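Dilari Wall Filler and Texture Kit: Review
Posted December 9, 2018 by Eilidh Lindsay

I bought the Dilari kit in September to fix the hallway in my house in Bollham. The walls there have a rough finish from the previous owner, and there were two long cracks by the stairs plus a patch where a coat rack had been pulled out. Smooth filler shows up badly on a wall like that, so I wanted something that could be textured to match.

The kit has a tub of filler, a flat knife, a stippling brush, a sponge and a sheet of sandpaper. It cost $25 at the hardware store. The Evden kit next to it was cheaper, but it came without a brush, and I would have had to buy one.

The filler is ready mixed and fairly stiff. I stirred it for a minute before using it and it spread better after that. The instructions say to wait 60 minutes between coats. My hallway is cold, and the first coat was still soft in the deeper crack at that point, so I left it overnight. The second coat went on the next morning with no trouble.

Getting the texture right took practice. Do a test on a piece of cardboard first. If you dab too early the filler pulls off on the brush, and if you wait too long it won't take a mark at all. I found the sponge better for small spots and the brush better for anything wider than my hand.

Gray speckled finishes are harder to match than plain white ones. 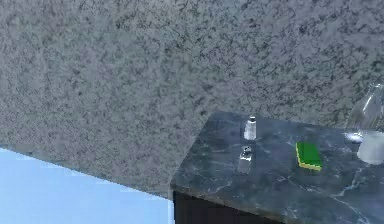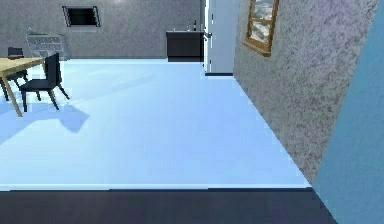

The filler dries off-white and has to be painted. I used Wilczyńska masonry paint in shade 521, thinned a little for the first coat. One coat left the repair looking dull next to the old paint. Two coats fixed it, although I can still find the coat rack patch when the hall light is on.

The sandpaper is poor. It clogged almost at once and I went back to my own. The lid of the tub doesn't close tightly either, and by the end of October what was left had a dry crust over it. Put plastic wrap under the lid if you plan to keep any.

I would buy the kit again for a small job. For a whole wall, get a larger tub of filler and a decent brush separately. My sister used the leftover half on her porch and had no complaints about it, apart from the smell.

Rating: 4 out of 5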